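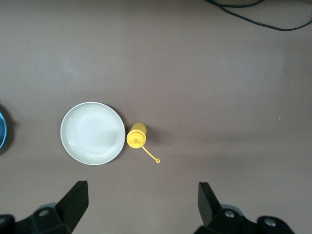
A ridged white plate with a yellow squeeze bottle beside it.

Laying Out a Sandwich Station

Residents using the Sostum shared kitchen are asked to set out plates before any bread goes into the toaster. A single row works best, with the toaster at one end and sauces at the other. Keep finished sandwiches on a plate of a different color from the empty ones.

Brown paper may be laid over the table and replaced when greasy.

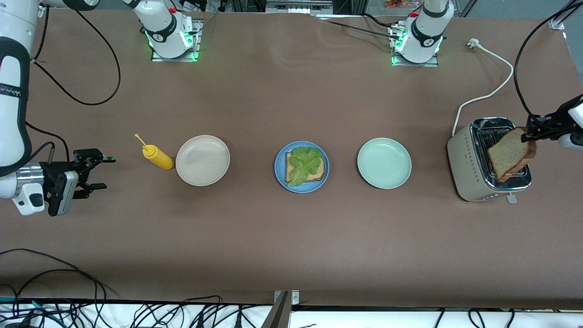 Handling Toast

Lift each slice clear of the toaster before turning toward the plates. Unplug the toaster before emptying the crumb tray — never reach inside with a metal knife. Squeeze bottles should be capped after use and wiped at the nozzle.
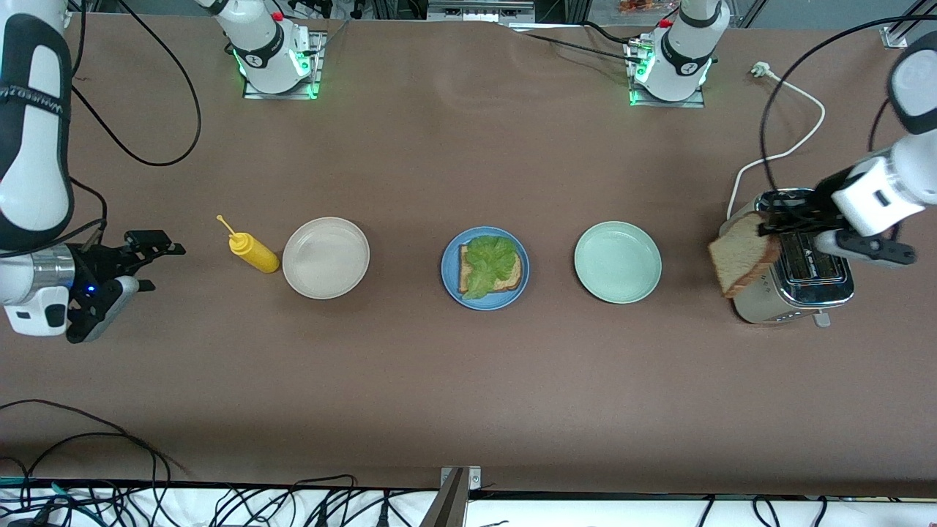 Three plates between the sauce bottle and the toaster.

Questions may be sent to Anitha Bhat.

Shares 300 | Comments 2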